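Batia two-arm table set: README, including the bit about the gripper fault

Hello, and thanks for downloading this. I'm Sorin Ghiță and I look after the Batia recordings. Please read at least the fault section before you train on anything, as a chunk of the August material isn't what it says it is and I'd rather you heard it from me than found out the hard way (like we did).

What you get

3733 episodes from one table with two arms, one on each side, all teleoperated. Each episode folder holds the video from the fixed camera, the joint positions for both arms, the commanded and measured gripper opening, and a short text file with the task name. The control software is Jasix and the logger is Kurker, both our own, and the reader script in the tools folder understands both.

What went wrong

In August the right gripper started lying to us. The command said close, the log said closed, and the fingers stayed open. Not every time, which made it maddening! Amnuay Panyasiri spotted it while checking videos against the plots, and we spent a good while blaming the network before anybody looked at the wrist.

The cause was a connector working itself out whenever the arm made a long reach across the table. When the encoder signal dropped, Jasix filled in the last commanded value and passed that to Kurker as if it had been measured. So the numbers look lovely and smooth and they're wrong. The connector was a five-minute job. The filling-in was my code, I'm afraid, and that took longer to put right.

The long reach is the pose we now use for checking the connector, with the right gripper open over the bare white panel and the left arm up by the vase.

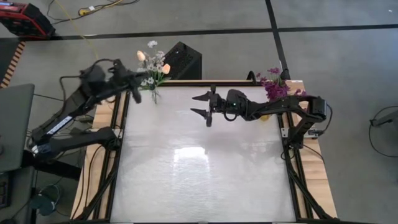

Which episodes are affected

985 episodes were recorded between the first bad one we can prove and the repair. We went through them by eye and marked 400 as definitely wrong, meaning the video and the gripper log disagree at least once. The rest of that batch looks fine, but I wouldn't swear to it - a dropout of a few frames is easy to miss when the arm is in the way.

Look in faults.csv. The column called grip_r has 0 for fine, 1 for wrong and 2 for looked at but not certain. Left gripper values are good throughout, and so are the joint positions on both sides.

A safety note

If you run Jasix on your own arms, update to version 3 first. Older versions will carry on moving after a lost encoder signal. Version 3 stops both arms and waits for a person to clear the fault by hand. Keep your hands off the table until you've seen the stop message, even if everything looks still.

Known gaps

Zapata, our old playback viewer, ignores faults.csv completely. Use the reader script instead - it skips anything marked 1 unless you tell it otherwise.

Last changed 6th December. If you find a bad episode we missed, send me the folder name and the time in the video and I'll add it to the list.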